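The bus from Midberg let us off at the wrong gate, as it has done every year I have ridden it, and so we walked the long way around the Lonex works with our collars up and our paper tickets going soft in our hands. It was February and the kind of morning that never gets properly light. My aunt, who was eighty and had dressed for the occasion in her good gray coat and the brooch shaped like a wren, held on to my elbow and talked the entire way about the canteen.

She had worked at Lonex for most of her life, you see, back when it was all benches and stools and women in blue overalls, and what she remembered best was the canteen. There had been a soup with barley in it. There had been a pudding on paydays that everybody complained about and everybody finished. She wanted to know whether they would be serving lunch at the open day, and I said I thought there would be coffee and something on a plate, and she said that something on a plate was what people offered when they had given up on soup.

"We can always eat in Barnholm after," I said.

"We can," she said, in the tone of a woman who had come to eat at Lonex.

They gave us stickers at the door. Mine said VISITOR and hers said VISITOR too, and she looked at it for a good while before she put it on, a little below the wren. The young man with the stickers asked her kindly whether she had been to a factory before. I opened my mouth, but she patted my arm and told him yes, once or twice, and would he please point her toward the ladies' room, unless it had moved. It had moved. She took that rather hard.

I should say something about why we had come at all, as neither of us cared much for machinery. A letter had arrived for her before Christmas, on thick paper, inviting former employees to see what the company was doing in the old assembly hall. It had a program folded inside, with a welcome and a tour and something called the Pelupessy demonstration at eleven. She kept it behind the clock on the kitchen shelf, and every time I visited she took it out and read it to me again, and put it back, and said that of course she wouldn't go. It was far, and her knee was bad, and the people she had known were mostly dead or in Florida. By the third reading I had bought the bus tickets.

The tour took us through the new part first, long corridors with gray floors and windows you could look through but not open. A cheerful woman in a Lonex fleece walked backward in front of us the whole way, which worried my aunt terribly. "She'll go over something," she kept whispering. The woman told us the hall we were coming to was 98 years old and had once held 3,000 people on a single shift, and my aunt said, out loud this time, that it had felt like more in August.

A few heads turned. The woman in the fleece stopped walking.

"Were you here?" she asked.

"Row 16," said my aunt. "Near the radiator. You had to wait thirteen years to get near the radiator."

After that we were moved up to the front, naturally, and a folding chair was found, and she sat down on it with her handbag on her knees like someone waiting for a train she had every confidence in. The rest of us stood behind her. It was the old hall all right, you could tell by the height of it and by the iron pillars, but they had hung black curtains across one end, and it was in front of these that the demonstration had been laid out, on a dark table under very good lamps. I remember she approved of the lamps. In her day, she said, you brought your eyes in with you and you left them there.

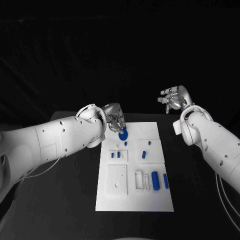

*Page last changed: February, 4:40 p.m.*

I had expected something bigger, I think. On the bus I had imagined great orange limbs swinging car doors about, the way they do on television, and instead there were two white arms, smooth and rounded, and on the ends of them two silver hands with knuckles. That was the part that quieted the room. You could see where each finger bent. The board they were working at was white as well, with blue pieces set out on it, little pegs and cylinders and a round disc with a raised middle, and the whole business was no grander than what a child might be given to keep busy on a wet afternoon.

The left hand had its fingertips down around the disc. The right hand was up in the air over the table, open, with nothing in it at all, and I suppose most people were watching the one that was doing something. A man beside me explained to his daughter what a servo was. He had a good voice for it and he went on for some time.

My aunt was watching the other hand.

"She's waiting," she said.

I bent down to hear her better. "Who is?"

"That one." She pointed with her chin, as she always did, because her mother had told her it was rude to use a finger. "You see how she's got her fingers a bit open? You don't rest your hand on the bench when you're waiting for your left to finish. You'd only have to pick it up again. You keep it up out of the way, and ready. It makes your shoulder ache something awful, and they used to shout at us for it because they thought we were idling."

I looked at her own hands then. I don't know that I had looked at them properly in years. She had lifted the right one off her handbag without noticing, and it hung there above the clasp with the fingers a little apart, spotted and thin and perfectly steady.

The woman in the fleece had noticed it too. She came and crouched by the folding chair - a thing I liked her for - and asked what my aunt used to make in row 16, and my aunt told her. She told her about the relays, and the tiny springs that came in tobacco tins, and how you learned to feel a bad pin before you saw it. She told her about the girl on her left who sang, and about the winter the pipes went and they all worked in gloves with the fingertips cut off. She explained that you always started with the piece you liked least, so that it was over with. The woman asked whether she thought the machine ought to do it that way. My aunt considered the arms for a long moment.

"I don't suppose it has one it likes least," she said. "But you might ask."

People laughed, and she was pleased, though she pretended she had been perfectly serious, and I am still not certain that she hadn't been.

Somebody wanted to know about jobs. There is always somebody, and it was a fair question, and the answer he got was long and careful and had the word "alongside" in it a great many times. I watched my aunt for signs of temper, for she had one, and I had heard her on the subject of the layoffs often enough to recite it. But she wasn't listening. She had leaned forward until the wren was nearly touching her knees, and she was studying the small blue pegs standing on their white plates with her lips pressed together, exactly as she looked when she threaded a needle.

"They could do with a tray closer in," she said at last, to me alone. "She has to come all the way across."

"Tell them," I said.

"Oh, no. They've only just got it set out nicely."

But she did tell them, of course. She told them while the chairs were being folded, and the young man with the stickers, who had wandered in by then, wrote it down on the back of a program. Whether anything ever came of it I couldn't say. He asked how to spell her name, and she spelled it for him twice, the married way and then the way it had been on her time card.

There was coffee afterward, in a side room with a view of the loading bay, and there was something on a plate. It was a sort of almond square. My aunt ate two of them and wrapped a third in her napkin for the bus, and remarked to a complete stranger that they were dry, but that you had to expect it, with the kitchen so far off.

She asked to see the hall once more before we left. The crowd had thinned out and the lamps over the table were dark, and she didn't go toward the curtains. She went down the side instead, along the pillars, counting under her breath and touching each one as she passed it, and she stopped at a stretch of plain painted wall with a fire extinguisher on it. She put her palm flat against the paint.

"They took it out," she said. "The radiator."

"It looks that way."

"Thirteen years," said my aunt, and she stood there a while longer with her hand on the wall. Then she took my elbow and we went out to find the bus, by the right gate this time, and she told me about the pudding.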